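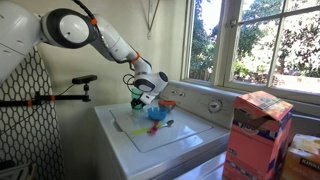

砧板平放在机盖上，蓝碗居中，橙边透明杯在碗的右后方，红勺与金属勺在前，绿杯已抬离台面。

机盖作为临时台面：塑料餐具的摆放

页面属于Siltmont小户型图集的“洗衣与厨房共用区”部分。房间位于Conitz公寓的底层，洗衣机靠墙，一侧是连续的窗。厨房原有台面净长约80厘米，扣除水槽和沥水架以后，剩余部分放不下一块砧板和一套餐具，翻盖式洗衣机的盖面因此经常被用作第二台面。文字由Despina Alexiou整理，尺寸和使用记录由Hadiza Mohammed提供。

适用条件

盖面只在停机状态下作台面使用。脱水阶段机身的横向振动会使轻质塑料件移位，碗的位移小于杯子，勺的位移最大。进水和浸泡阶段振动较小，但盖子随时可能需要打开，同样不建议放置物品。洗涤结束后应等内筒完全停止，再擦净盖面并摆放。

盖面为抛光白色，摩擦系数低于木台面。直接放置时，底径较小的碗容易在取放过程中被带动。加一块砧板有三点作用：隔开餐具与机盖，提高底面摩擦，并在需要开盖时整体移走。砧板应完全落在盖面范围以内，不要压住接缝，也不要顶到后部的控制面板。旋钮周围留出手指操作的空间，否则移走砧板时容易误碰档位。

砧板

记录中的砧板为白色塑料，左端开有提手槽，表面有划痕和浅色污渍。划痕不影响作托板使用，但用过的切面不再直接接触入口的勺头。Hadiza Mohammed的做法是将砧板两面分工，切面朝下时先擦干，再铺到盖上。砧板略微斜放不影响稳定，关键在四角是否都有支撑。盖面中部如有轻微下凹，砧板会出现对角摇晃，可在一角下方垫一层薄硅胶片，厚度以不再摇晃为准。

餐具

餐具均为小尺寸，材质以塑料为主，另有一把金属勺。颜色区分明显，便于在白色背景上辨认：蓝色碗、绿色杯、带橙色边的器皿，以及红色系的勺。收纳时按高度分组，高的靠墙，矮的靠前。杯子若放在前沿，手臂从上方经过时容易碰倒；勺放在后面则取用不便，还会被碗遮住。

塑料碗自重小，底部收窄，重心随内容物变化较大。空碗放置没有问题，盛装液体时不建议放在机盖上。带手柄的杯子应使手柄朝外，不与控制面板的按钮接触。金属勺的勺头较重，勺柄悬空时会翘起，应整件平放在支撑面上。
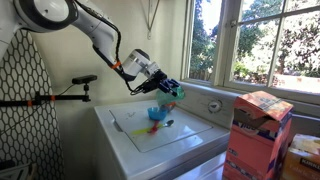 绿色容器倾斜于机盖后部上方，蓝碗在左下方，黄绿色、红粉色餐具在碗前交叉，金属勺位于右端。

不使用砧板的摆法

没有砧板时，餐具直接落在盖面上，可用面积增加，但边界不清楚。以盖子四周的深色细缝为界，所有物品应向内退一段距离。左侧有灰色的手指凹槽，供开盖时使用，凹槽前后不放任何东西。长柄餐具最容易越过这条线，尤其是横放的时候。摆好以后从左侧检查一次，确认柄端或勺头没有伸到凹槽上方。

餐具交叉叠放会抬高上面一件的中段，使它只剩两端受力。抛光表面上，这种状态稍受触碰就会转动。需要长时间停放时应改为平行排列，间距取一个勺头的宽度。临时放置可以不作调整，取用顺序由上至下。

透明或半透明的杯子在强侧光下轮廓不明显。房间的窗在墙的一侧，盖面右前部分会形成偏蓝的反光，浅色物件落在反光区内不易看清。深色件和金属件受影响较小。午后光线较强时，可将半透明杯移到左后方，该处反光弱，又靠近墙面，被碰倒的概率也低。

倾倒与翻放

杯子需要沥水时，口部朝下放置，下面垫吸水布。不要将杯子斜靠在碗沿上，两件塑料之间没有可靠的限位，杯子会沿碗壁滑落。倾倒剩水应在水槽上方完成，不在机盖上方进行。控制面板略带斜度，水滴沿面板下行后会停在面板与机盖的交界处，再向两侧扩散。交界处没有排水槽，只能用布吸干。

使用记录中出现过2次积水，都发生在面板根部，水量不大，擦干后机器工作正常。之后在窗台上固定放置一块干布，由最后使用的人挂回原处。

清洁

盖面每次使用前后各擦一遍。先用拧干的湿布去除洗衣粉颗粒，再用干布收水。洗衣粉残留肉眼不易发现，逆着窗光观察，颗粒会显出细小的暗点。不使用含磨料的清洁剂，抛光层一旦起雾就无法恢复，后续沾污会更快。柔顺剂洒在盖面上会形成滑膜，普通湿布擦不净，应用温水加少量中性洗涤剂处理，之后再用清水布擦一遍。

接缝内的灰尘用软毛刷清理，方向由后向前，避免把灰尘推入面板下方。手指凹槽内部单独擦拭，该处经常接触湿手，积垢速度高于盖面其他部分。
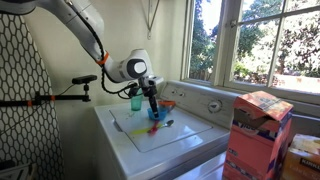

承重方面，盖子按开合部件设计，不宜按台面估算。本页的内部限值定为4公斤，包括砧板在内，且重量应分散放置。铸铁锅、装满水的壶和切菜用力都不在允许范围内。放下物品时避免冲击，盖子后端的铰链对瞬时载荷比静载荷敏感。若开合时出现异响或盖面与机身的缝隙左右不等，应停止作台面使用，先检查铰链。

热源同样需要限制。盖面不放刚离火的锅具，也不放刚从洗碗机取出的高温餐具。塑料餐具温度较高时质地偏软，碗沿受压会变形，冷却后形状可能固定下来。等餐具降到手可以长时间握持的温度，再移到盖上。

收纳位置

盖面只作中转，餐具最终放回墙架。墙架为Wada窄型，层深与碗径相近，碗口朝上单排放置。杯子挂在层板下方的钩上，勺类竖直插入Oltora分格筒，勺头朝上，金属勺与塑料勺分格。分格筒底部有孔，湿勺可以直接放入，筒下的托盘每晚倒空。

需要洗衣时的清场顺序：先收勺类，再收碗，最后收杯。使用砧板时可连同上面的餐具整体端起，双手持两端，保持水平，移到水槽旁的台面上。单手提砧板一端只适用于空板。清场通常不到5分钟，主要时间花在擦干盖面和检查凹槽。

盖子打开后，应确认盖背没有带起餐具布或吸水垫。布料落入内筒会混入下一桶衣物，纤维碎屑则留在滤网里。滤网的拆洗步骤见同一图集的“滤网与排水”部分。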